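Questions about ordering, care and repair of Gruvis hand-painted wooden figures. Wholesale terms are on a separate page.

## Ordering

**Are the figures sold singly?**
Smokers, candle arches and angels are sold singly. The Ortner miner's band is sold only as a set of 13 pieces. Replacement pieces for the band can be ordered by owners of a complete set; quote the number stamped under the bandleader.

**What does the number on the base mean?**
The first digit is the workshop series and the remaining digits are the pattern. A base marked 3573 is series 3, pattern 573. It is not a serial number, and every figure of that pattern carries it.

**Is the Masness nativity a limited edition?**
Yes. It is limited to 500 sets. The edition number is written in ink inside the stable roof. Once the edition closes, the pattern is retired, but single animals remain available as spares.
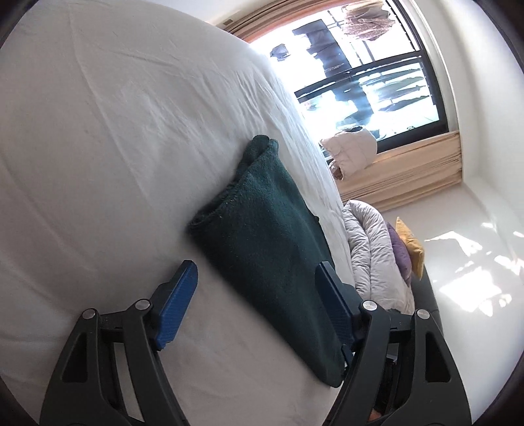
**When should I order for Christmas?**
Stock items can be ordered through the first half of December. Painted-to-order items close in October. Orders received after that are made in January and shipped as they dry.

## Materials and finish

**What wood is used?**
Turned parts are linden or beech. Arms, hats and small tools are maple, which holds a thin edge better. Grain and weight differ from piece to piece, and we do not match them within a set.

**Is the paint safe for children?**
The figures are decorative and are not sold as toys. Small parts come off under load — lanterns and drumsticks in particular. Keep them out of reach of children under three.

**Why does the red on my new figure look different from the red on my old one?**
Red pigments fade in daylight. A figure kept in its box and a figure kept on a windowsill will differ visibly after a few years. We paint replacements to the current color card and do not tint them to match faded pieces.
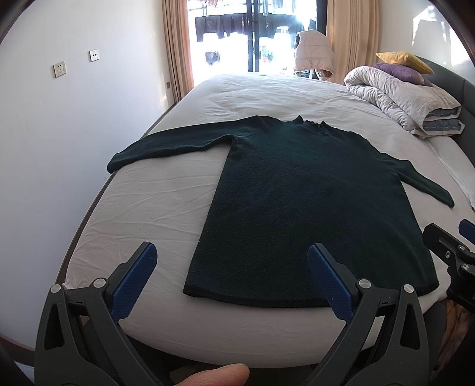

## Care and storage

**How do I clean a figure?**
Use a dry, soft brush. Do not use water, furniture polish or compressed air. Soot on a smoker's mouth can be removed with a white vinyl eraser, using light pressure.

**Which incense cones fit the smokers?**
The standard smoker takes the Nosby medium cone. The large cone burns too close to the upper body and will scorch it. Scorching is not covered under the guarantee.

**How should the figures be stored?**
Wrap each one in acid-free tissue and store it upright in a closed box. Avoid attics and unheated garages. Dry heat opens the glue joints, and damp lifts the paint at the base first.

## Repairs

**Can a broken arm be reattached at home?**
Yes, with white wood glue. Do not use instant glue; it clouds the varnish, and we cannot repaint over it. If the peg has snapped inside the body, send the figure to us with the arm in a separate bag.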